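4.2 Comparing the two finger inserts outdoors

Most of what we had learned about the inserts by this point came from the bench, where the light is even and the tabletop is a flat matte white. We were fairly sure that the bench was flattering us, and Najwa Zein had been saying so for weeks, so we took both sets of fingers outside and worked through the same pick list again on patio furniture. We are glad we did, even if it cost us a good deal of sunscreen and one very long afternoon of recalibration.

The hand-held tool is the same one described in Section 3, with the wide-angle camera looking down the fingers. Only the inserts change between the two conditions. The first is the softer ribbed insert cast from the Jeritz mix, and the second is the firmer one from Sillex, which we had used in all of our earlier work and knew quite well. Each operator made 100 attempts with each insert, and the order was swapped between operators so that tiredness would not always land on the same one. Qusai Awad and Rawan Dabbas did the bulk of the outdoor sessions, and Fares Kassab reset the table between attempts.

We should say a little about why glass-topped tables interested us so much. A thin printed sheet lying on glass gives the fingers very little to work with, and the glass itself throws back patches of sun that move whenever the leaves do. On the bench, our tracker rarely lost its place. Outdoors it had a harder time of it, and we had to be much more careful about how quickly the operator approached the table and how low the camera was held on the way in.

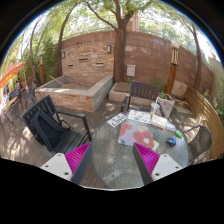 For flat items, then, we asked the operators to come in slowly from the near side and to keep the fingers open until the last moment. This was partly for the sake of the tracker and partly to give the policy a clean view of the item before contact. Cups and other upright things could be approached more freely, and we left the choice of angle to whoever was holding the tool - people have good instincts about cups, and we did not want to train those instincts out of them.

The softer insert was the more pleasant of the two to use on paper and thin card. It bends into the edge of a booklet and lets the operator drag it a short way before closing, and both operators told us that they felt less need to press down. With the firmer insert they tended to push harder against the glass, which shows up in the recordings as a small jolt in the camera path. On small rounded objects the order was reversed. The softer ribs let such things roll a little as the fingers closed, and the firmer ones held them where they were first touched.

We kept every attempt, including the clumsy ones, and pooled them with the Hudholm indoor set before training. The controller was left at the settings in Section 3.4, with a closing delay of 300 ms for both inserts, although Ayman Sleiman has since argued that the softer one deserves a longer delay of its own. We have not tested that yet and hope to do so in September.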